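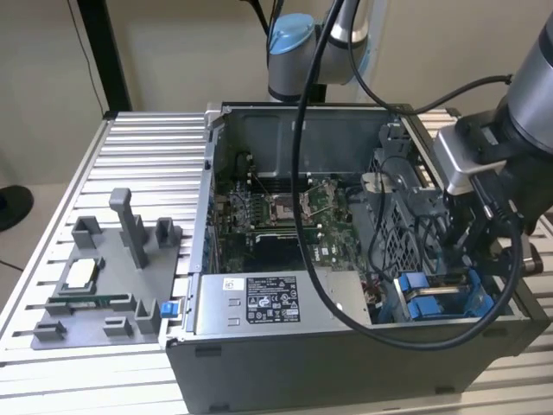

Thu 27 November — assembly cell, open day

Notes from the visitor day, for the cell log and for whoever runs the next one. Visitors were the group from Velbridge in the morning and the Kuhlmann people after lunch. Both groups had asked for the desktop PC task and not the connector board, so the cell stayed on the PC task all day.

Setup

Dell tower on its side, side panel off, on the slotted table. Parts plate to the left of it with the processor and the memory module in their places. Two arms. Plate position checked against the stored frame before the first group: offset under the limit, no re-teach. Case position was off more than I like. The stops only hold two sides and the case creeps toward the plate when somebody leans on the table. Re-clamped, re-measured, saved as a new base. The old base is still in the project under the October name. Do not delete it, the Prisilby demo uses it.

Speed limited to 40 percent for the whole day, both arms. Wrist camera feed on the big monitor, fixed camera on the small one. Next time swap them. People stood in front of the small monitor to see the overall layout and blocked the walkway.

Morning, Velbridge

Sequence shown: memory module pick from plate, approach to slot, insert, retreat. Then processor pick and place, socket open, no lever closing. Lever closing is still manual and I said so at the start.

Memory: first run fine. Second run stopped on the force limit during insert, module sitting high at one end. Backed out by hand, re-seated the module in the plate, ran again, fine. Looked at the log over lunch. The module was tilted in the plate slot before the pick, so the gripper took it at an angle and the insert never had a chance. The slot in the plate is too wide at one end. Known since October, still not reprinted.

Processor: three runs, three good. I set the approach slower than the rest of the program and it shows — one visitor asked if the robot had crashed. Add a status line to the monitor so people can read which step is running.

Questions I wrote down:
Cycle time. I gave the number for the memory step only. The full sequence at demo speed is not worth quoting.
Whether the plate has to be printed again for every board type. Yes for the pockets, no for the base slab.
What happens if the case is not where the program expects it. Showed them the base correction on the pendant. Good question to have ready, it came up again in the afternoon.
Whether the arms share one controller. They do not. Handshake goes through the cell PC.

Afternoon, Kuhlmann

They build fixtures and wanted to talk about access more than about software. Most of the time went on the drive side of the case. The right arm has to go in past the shroud and work close to the blue brackets, with the power leads and the flat cable near the path. Moved the arm in at jog speed so they could follow it on the wrist view. The view is good for the contacts and the P10 plug, poor for anything behind the finger linkage. Glare on the motherboard is bad as well. One of them suggested a polarizing film on the lamp. Cheap, worth trying.

The cable loop across the board is the real limit on this task. Every path we have goes over it or waits for a person to move it. Kuhlmann's opinion was that it should be tied back before the case enters the cell and treated as part of case prep. I agree for demos. For the actual work it defeats the purpose, as returned machines will not come in with the harness tied back.

Discussed finger shape. The present fingers are from the Pamau set and are wider than they need to be at the tip. They offered to look at a narrower pair if we send the bracket geometry. Sending the model of the drive bracket and the clearance to the shroud, nothing else for now.

Numbers for the log

Insert force limit raised from 60 N to 100 N after lunch, put back at the end of the day. Cell PC cycle counter read 3,970 at shutdown. Force stops over the day: 6, all on the memory step. None on the processor step.
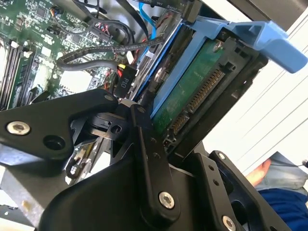

To do before the next visit

Reprint the parts plate with the narrow memory slot. Check the fit with two different modules, not just the one that lives in the cell.
Third stop for the case, on the open side.
Polarizing film for the lamp.
Step name on the monitor.
Tape line on the floor farther back. The present one puts visitors within reach of the table edge.
Rename the base frames so the date is in the name, and tell Prisilby before changing anything they call.
Dress the cable on the upper arm again. It hangs too low with the wrist turned, and the slack ends up in the case.

Still open: whether to show the lever step at all until it runs without a hand. I would leave it out. Velbridge want a second visit and have asked to bring their own case, model not known yet. Need the board layout from them before I agree to a day.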